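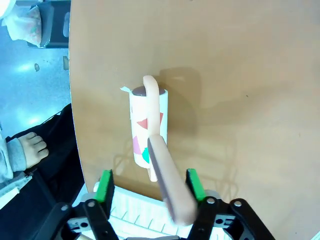 When I moved to Mudgway in November, I believed my English was already good. I had passed the examinations, I read novels, I could write a letter to the bank. What I did not have was the language of the house. At my first flat I wanted to borrow a thing for taking hairs from my coat, and I stood in front of my neighbour Isla Pirihi making a rolling movement on my sleeve, like a person with a strange illness. It is a white roll with coloured triangles on it and a curved handle, and for such a simple object I had no word at all. Isla thought I was asking for a bandage.

After this I began to keep a notebook. I write only words that I needed and did not have. The rule is strict: if I met the word in a book it does not count, I must have been standing somewhere with my mouth open. The first page has colander, skirting board, plughole, peg, tea towel and draught excluder. On the second page is "airing cupboard", which I still find a beautiful name for a place with a boiler in it.

Today the notebook has 300 words. My friend Yiran Lu, who learned English before me, told me that she did the same with the words of the kitchen, but on small cards, and that she lost the cards on a bus. She still does not like to talk about it.

The difficult ones are the words with two lives. A tap is in the bathroom and also on the shoulder. A bolt is on the door, but you can bolt your dinner, and a horse can bolt too. I asked Guido Marino at work how he remembers which is which, and he said that he does not remember, he only waits until the sentence is finished. I have tried this and it works quite well on the telephone.

Some words nobody agrees about. For the small piece of bread at the end of the loaf I have written heel, crust, knob and end, each from a different person, and Murray Lowther from downstairs became rather warm in defence of "knob".

This week I added "grout", "lint" and "to descale". If you have a word from your own house that was hard to find, please leave it in the comments. I have 40 empty pages left.

Feb 26, 2023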